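Equipment Review: Kallik Chest Strap Heart Rate Monitor
Reviewed by Marisa Greco for the Truseck Staff Wellness Library 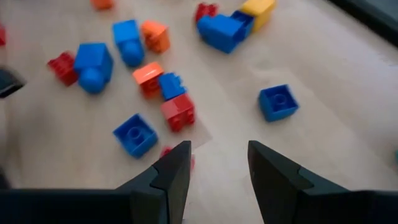

Issue 93, page 6

The Kallik is a chest strap heart rate monitor intended for runners, rowers and gym users who find wrist-based readings unreliable during hard efforts. It was assessed over one training block in May by three members of the indoor rowing section, with additional running sessions completed by Gemma Piras. The unit was purchased at the normal retail price.

Fit and comfort

The strap is supplied in two lengths. Reviewers found the shorter one adequate for most users, although the adjustment slider tends to creep during longer sessions and should be checked before each use. The sensor pod clips on at both ends and can be removed for washing the band. Kazimiera Czarnecka reported mild chafing under the left clip after a two-hour row. Moving the strap slightly lower resolved the problem on later outings.

Accuracy

Readings were compared with the section's existing Matoušek strap, worn at the same time. During steady work the two agreed to within two beats per minute. In interval sessions the Kallik was slower to register the first sharp rise, with a delay of up to 6 seconds, and then matched the reference unit for the remainder of the set. Two dropouts were recorded, both in the first minute of a session and both with a dry strap. Moistening the electrodes in advance is recommended by the manufacturer and should be regarded as necessary.

Software and memory

Setup requires the Skitska app and an account. Pairing was completed without difficulty on four of the five phones used. The fifth required a restart. The pod can store sessions without a phone nearby, and one full row of 542 calories, as estimated by the app, was transferred correctly the following morning. Calorie estimates varied noticeably between users of similar build and should be treated with caution. Export is limited to a single file format, and there is no option to export several sessions at once. Members who keep their own training records will find this tedious.

Battery

The pod takes a standard coin cell, and a small coin is sufficient to open the cover. The original cell was still in use at the end of the review period. The low battery warning could therefore not be assessed.

Durability

The stitching and clips showed no wear after regular hand washing. The printed logo has begun to fade. The rubber gasket in the battery cover is thin, and care is advised when it is refitted.

Recommendation

The Kallik is recommended for steady endurance training and general gym use. Members whose programs consist mainly of short intervals may prefer the Matoušek, which costs more but responds sooner. One Kallik has been added to the lending shelf under item number 935. Requests should be addressed to Tiziana Greco at the front desk. Straps must be washed before return.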